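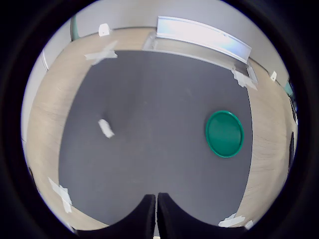
Home Archive About Contact

A gray mat and some tape

I bought the dark gray mat in January, in the Stilero shop in Gultholm. It is matte and it does not shine much, so small things are easy to find on it. I did not want it to slide, so I put white tape on the corners. The tape is not beautiful – I crossed the strips too quickly – but I have decided to leave it. 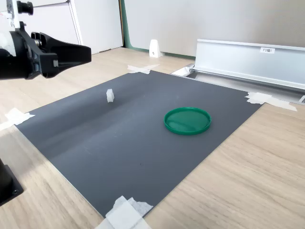 What stays on it

Very little. One round green piece of plastic with a raised rim, and one small white thing. I like this green very much. When I lived in Dramadholm, my desk was always full and I lost 20 minutes every morning looking for a pen.

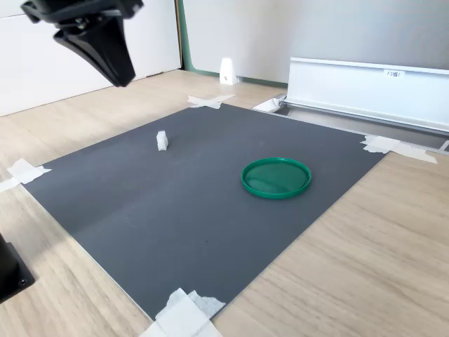
Next I would like to try a second mat, maybe a lighter gray. The tape I will cut with scissors this time, and slowly.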